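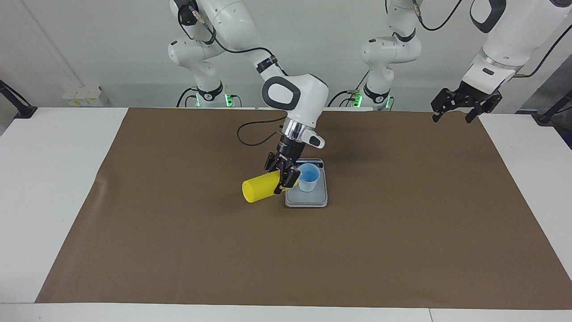 [kirnport-robotics] Re: Pouring task, arms and scale

Haruna Murakami wrote:
> Dear all, I have read the rules for the July competition again. The pouring task gives 50 points and the weight is read from the scale. Do we tip with the right arm only, or must both arms move? And may the blue cup stand on the scale from the start? Tia thinks that it must be placed by the robot.

Dear Haruna,

Thank you for your questions. Only one arm must pour. In our present program the right arm holds the yellow one and tips it towards the blue cup, and the left arm waits above the paper with open fingers. I would like to keep it so, as the left arm has enough to do in the other tasks.

About the start position, Tia is right. Rule 7 says that nothing may be on the scale when the time begins, and the objects can also be laid on their sides. 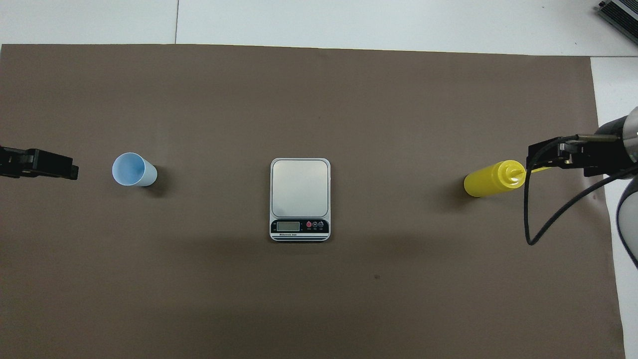

From: Aatos Ikonen
To: Kirnport student robotics list
Date: 18 April 2022

So the blue cup has to be picked up lying down, turned and put in the middle of the scale. For this I have written a new grasp, but I am not yet satisfied with the turning. Yasuo, could you please look at the wrist angles before the next club evening?

One more request: please do not move the brown paper. The positions in the file are measured from it.

With kind regards,
Aatos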